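Grasp planning in clutter

Reading time: 3 min

Grasp planning in clutter is the part of a robot's software that decides where and how a gripper should close on an object when other objects stand near it, under it or against it. It lies between perception, which says what is present and where, and motion control, which moves the joints. The term is used mostly for table and bench work. Picking from deep bins has its own methods and is treated separately.

Background

Early planners were given a full model of each object and searched a table of stored grasps. This worked well in a factory cell, where the parts came always in the same position. On a bench shared with people the models are often missing, and cables, tools and cords change place from hour to hour. For this reason later planners work directly on the measured points and propose grasps without knowing the name of the object.

Method

A common planner has three stages. In the first stage it generates candidates, that is, possible positions and directions of the gripper. In the second stage it removes those that would bring the fingers, the wrist or the arm into contact with something else. In the third stage it gives each remaining candidate a score and passes the best one to the motion planner. If no path is found, the next candidate is tried.

The open-source planner Kandus, first released in September by the Flurkent group, follows this order. It generates 40 candidates per object in its standard setting and keeps at most 6 after the contact check. So-ying Chou, who wrote the scoring part, has described the low limit as a choice for speed, and users may raise it in the settings file. A later version added a separate check for cables, which the earlier one treated as solid walls or did not see at all.

Stacked objects

Stacks are a special difficulty. When one object rests on another, the planner must decide if it sees one thing or two, and which of them can be lifted first. Many systems build a support graph, in which an arrow goes from each object to the object that carries it. Only objects that carry nothing are offered for grasping. Shiny surfaces make the graph less reliable, as depth cameras return few points from them or return wrong ones. In Kandus a region with too few points is marked as unknown and is kept as an obstacle.

The direction of approach is also important. From above, the fingers stay away from neighbouring tools, but the lower object is partly hidden from a camera on the wrist. From the side it is better visible, and the arm needs more free space.

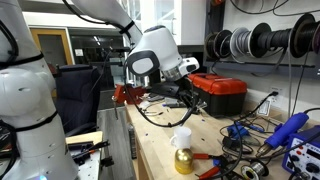
A mug on a rounded base is a harder case than a mug on a box, Pei-shan Yuen objected in a reader's note to this article, and a support graph does not show it, because the graph knows only that one object carries the other and nothing of how well. Yuen proposed to store a stability value with every arrow. The Clonmont version of the planner includes such a value, but only for objects with a known shape.

Evaluation

Results are usually given as the share of attempts in which the object is lifted and held. Comparison between groups is difficult, as each one arranges its own clutter. The Tsao test set tries to correct this with 33 fixed arrangements, of which 17 contain a stack. It does not include loose cables.

Related articles
Collision checking
Depth cameras and reflective surfaces
Motion planning for two arms
Support graph
Wrist cameras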